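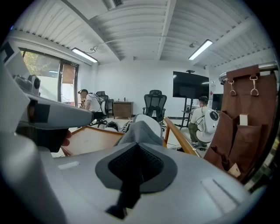

Gripper and the wooden tray

Forum > Adventure & Puzzle > Maglaya 2: do you want it?

tinwhistle
Bralham put up their studio update for February 2025 and the part everyone skipped is near the bottom. They say they have a prototype for a second Maglaya and haven't decided whether to make it. They're asking people to write in. I've finished the first one 6 times, so I wrote in. What does everybody else think?

oldharbor_75
I'd rather they left it alone. The first game ended. The lighthouse goes dark and you row home. What is a sequel going to do, turn the light back on?

pressbutton
They could set it on the mainland. Studton gets mentioned in the letters all the time and you never go there.

oldharbor_75
I like that you never go there.

tinwhistle
Fair, but there's a whole cut chapter in Studton. The art book has 11 pages on it. The tram depot was finished and they dropped it when the money ran out.

quillfeather
I own the art book and it doesn't say the depot was finished. It says the backgrounds were painted. No puzzles, no dialogue. Big difference if you've ever tried to make one of these.

tinwhistle
OK, backgrounds painted. I still want to see it.

M_Macaraeg
I'd buy it on day one, with one condition: fix the inventory. Combining items in the first game was a slog. I spent an evening on the rope and the bell because the game wanted the rope used on the bell and not the bell used on the rope.
– Milagros Macaraeg

pressbutton
That was patched in August. Either order works now.

M_Macaraeg
On PC maybe. I play on console and it was still like that over the holidays.

quillfeather
Console is one patch behind. The PC notes list 221 fixes and I think the rope is in there under "item order."

dunmore
Unpopular opinion, but the best thing Bralham has made is Mernstead and I'd take a follow-up to that over another Maglaya. Shorter, funnier, and the hint system works.

oldharbor_75
Mernstead is three hours long and the last hour is a sliding tile puzzle.

dunmore
You can skip the tiles from the options menu.

oldharbor_75
Then it's two hours long.

pressbutton
I liked the tiles.

tinwhistle
Can we keep this on Maglaya please, there's a Mernstead thread already. Does anybody know if the same composer is involved? The update didn't mention music.

quillfeather
Not mentioned anywhere that I can find. The prototype is only a few rooms, so I doubt they've got that far. I asked when I wrote in and got the automatic reply.

M_Macaraeg
Same automatic reply here. It says they read everything and will post again when there's a decision.

oldharbor_75
I wrote in too. I told them no.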